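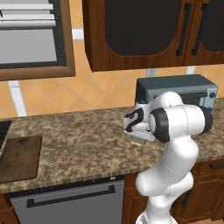
Hordiienko, the robot software company, released a new version of its planning and control package on Tuesday, and the claim at the top of the announcement is a big one. The package, called Cisside, is supposed to let a robot arm work in a kitchen it has never seen before, with no tuning by hand. The company says it was tested in 3569 simulated kitchen runs before release.

That last part deserves a second look. All 3569 runs took place in simulation. The announcement gets around to saying so in its ninth paragraph, under a heading about "coverage."

Cisside sits between the part of the system that looks at a room and the part that drives the joints. It takes in a guess about where objects are, picks a grasp, plans a path for the arm and then keeps correcting that path while the arm moves. Earlier versions planned the whole motion once and stuck with it. The new one replans 10 times a second, so a bad first guess about the position of an object can in theory be fixed on the way down.

"The old planner was confident and wrong," said Myroslav Bondarchuk, who leads the planning team at Hordiienko. "This one is allowed to change its mind."

Replanning is a sensible thing to add. Plenty of labs have been doing it for years, and the company doesn't pretend it came up with the idea. What it does say is that the new planner handles tight counter spaces, the kind with an appliance against the wall and cabinets hanging overhead, where an arm has to fold itself up to reach anything small. Flat objects get special mention. They are hard to pick up because the fingers have to come very close to the counter without pushing into it.

In a simulator, the counter is exactly where the software thinks it is. Friction is a number somebody typed in. Real counters sag a little, real lighting throws glare off the surface, and a real gripper picks up grease. The release notes say the tests included random changes to object position and lighting. They don't say how large those changes were, and Hordiienko did not give a figure when asked.

Daryna Maksymiv, who runs a small integration shop and has used two earlier versions of Cisside, said she plans to wait. "I've seen the videos. They're nice videos," she said. "My problem last time was never the path. The camera was off by a finger's width after somebody bumped the mount, and the planner made a beautiful path to the wrong place."

The new version does include a check for that. If the arm closes its fingers and the reading from the gripper doesn't match what the planner expected, the software backs off and looks again. It will try this 2 times before it stops and asks for help. According to Bondarchuk, the limit can be changed in the settings, though he wouldn't recommend going much higher.

There is also a new viewer, named Ido, that plays back a run and shows which part of the software made each decision. It may turn out to be the most useful thing in the package. When an arm misses, people tend to blame the planner, the camera team blames calibration, and an afternoon goes by. Ido puts the object guess, the planned path and the actual joint motion on one timeline. For now it only opens recordings from the simulator. Support for recordings from real arms is listed as "coming," with no month attached.

Perception is the thinnest part of the release. Cisside doesn't find objects by itself. It expects a position and a rough shape from some other program, and in the published tests that information came straight from the simulator. In other words, the planner was told where things were, with some noise mixed in, and never had to find anything. The company's success rate leaves out every mistake a vision system would make. Vira Romaniuk, the product manager for Cisside, said this was done on purpose.

"We wanted to measure the planner, so we measured the planner," she said. "We are clear about that in the documentation."

The documentation is clear about it. The announcement, with its line about kitchens the robot has never seen, is a good deal less so.

Romaniuk said trials on real arms are under way at Hirine, a test site the company shares with two other firms, and that results will be published in November. She would not say how many kitchens are set up there or how the runs so far have gone. Asked whether the November report will include failed runs, she said that was "the intention."

Hordiienko made similar promises with the last release. A report on hardware trials was due in the spring and came out as a single page with one chart and no raw data. Users on the company's own forum asked for the logs, and the thread was closed after a few weeks.

The new version of Cisside is free to try for 30 days, after which it needs a paid license. Ido is included in the trial. Current customers can move up at no extra cost, but saved scenes from the old version have to be converted first, and the release notes warn that custom gripper models may not survive the conversion. Anyone using one is told to keep a copy of the old files.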